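Walenura, tabletop set 4. Cups, lids and dry goods on the white table at Busville, updated 8/1/20. The top is matte and measures 70 inches at its long side – wide enough to keep pieces well apart. 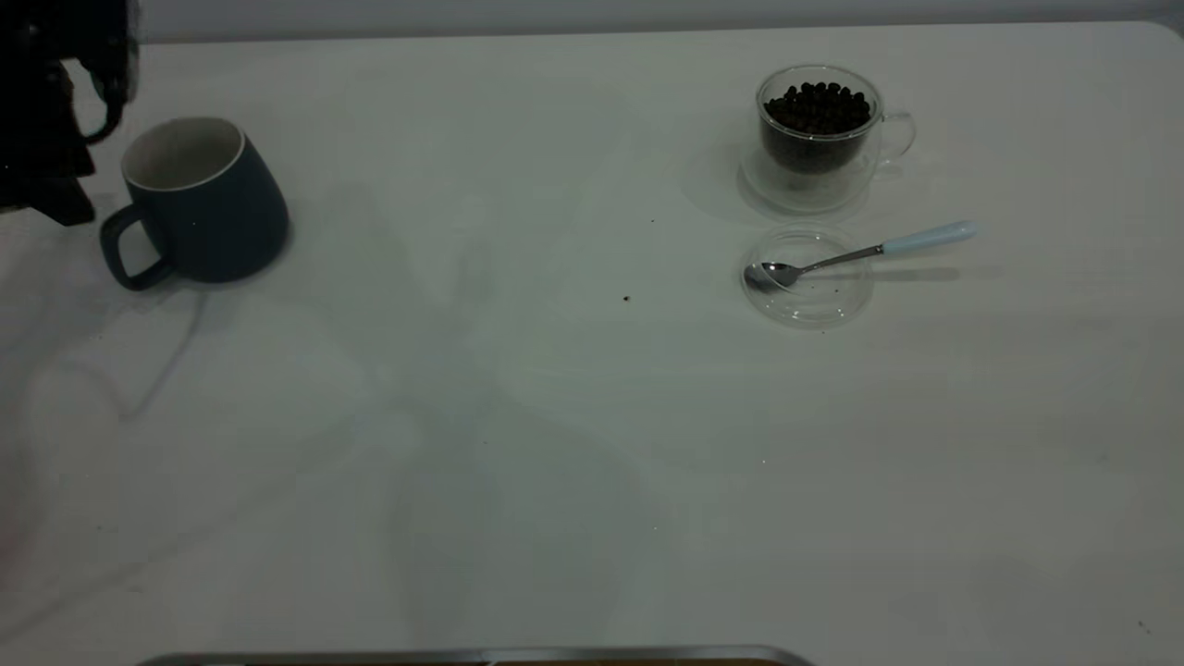
Navy mug and double-walled glass cup, filled with dark roasted beans. Clear lid laid flat.

Set 4 stays with drinkware. Ceramic is listed under Boersma and glass under Vidberg, whichever shelf the piece is stored on. Lids share the number of the cup they were bought with. Beans go by weight – 66 grams to an entry – and are logged apart from the cups. Plates start at set 15.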